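Farnis House, second floor guest rooms
Periodic safety inspection: checklist and comments
Inspector: Verna Haddad
Month of inspection: October
Scope: life safety, electrical, heating, water, egress. Furnishings are covered only where they affect one of these.

Marks used: S = satisfactory, A = attention needed before next inspection, F = fail, correct before the room is let.

Bedroom, general views

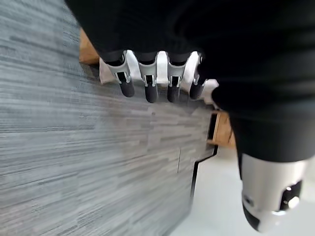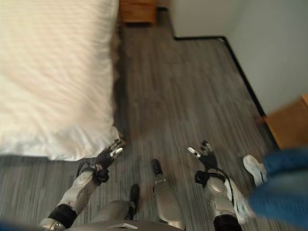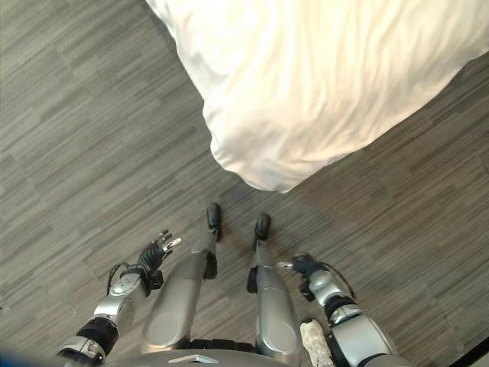
1. Smoke and carbon monoxide alarms

1.1 Smoke alarm present in each sleeping room: S
1.2 Alarm responds to test button: S
Comment: Tested with doors closed. Audible in the adjoining room and at the stair head.
1.3 Alarm within its replacement date: A
Comment: The unit in the rear room reaches its date before the next inspection. Replace the whole unit, including the base. Changing the battery does not extend the date.
1.4 Carbon monoxide alarm on the sleeping level: S
1.5 Interconnection between floors: F
Comment: Pressing the test button on the second floor did not sound the first floor alarm. Wiring to be checked by the electrician. The Plokico alarms on the first floor may not be compatible with the newer Ehlers bases upstairs. Confirm the model numbers before ordering parts.

2. Electrical

2.1 Receptacles secure and covers intact: A
Comment: 2 covers cracked in the front room. Replace.
2.2 Polarity and ground test at each receptacle: S
2.3 Ground fault protection in bathroom: S
Comment: Trips and resets.
2.4 Extension cords in permanent use: F
Comment: One cord runs behind the wardrobe in the front room to feed a lamp. Remove it. If a lamp is wanted there, have a receptacle added.
2.5 Panel directory legible and accurate: A
Comment: Breakers for the second floor are labeled "up" and "up other". Relabel by room.

3. Heating

3.1 Fixed heaters clear of bedding and drapes: S
3.2 Thermostat operates heater on and off: S
3.3 Portable heaters: A
Comment: A Flivach 800 watt heater is kept in the linen closet for guests who ask for it. The plug shows no discoloration. The tip-over switch works. The instruction sheet is missing and the heater was stored against towels. Store it on the lower shelf with nothing touching it.
3.4 Boiler service record: S

4. Water and bathroom

4.1 Hot water temperature at basin: A
Comment: Slow to settle. Reading taken after the tap had run for several minutes. Mixing valve to be adjusted and the reading repeated.
4.2 Shower grab bar secure under hand load: S
4.3 Signs of leakage below basin: S
Comment: Old stain on the cabinet base, dry to the moisture meter.
4.4 Exhaust fan draws: A
Comment: Holds a sheet of tissue weakly. Clean the grille and the outside flap, then retest.

5. Windows and egress

5.1 Window opens fully without key or tool: F
Comment: The rear room window is painted shut along the upper sash, and the lower sash stops after 150 mm. This room has no second way out. Do not let it until the sash travels freely.
5.2 Door opens from inside with one motion: S
5.3 Self-closing device on room door: A
Comment: The front room door stops short of the latch. Adjust the closer. Do not file the strike plate.
5.4 Escape plan posted inside door: S
5.5 Stair handrail continuous and firm: S
Comment: Slight movement at the top bracket taken up during the visit by tightening the screws.
5.6 Emergency light on landing: A
Comment: Lit on test and dimmed early. Battery to be replaced.

6. Items carried over from the last inspection

6.1 Loose stair nosing: closed.
6.2 Missing cover on junction box in attic: closed.
6.3 Fire extinguisher bracket too high on wall: open. The bracket has been bought and is in the office.

Items marked F (1.5, 2.4, 5.1) are to be reinspected on site. Items marked A may be closed by sending the receipt or work order to V. Haddad with the item number written on it.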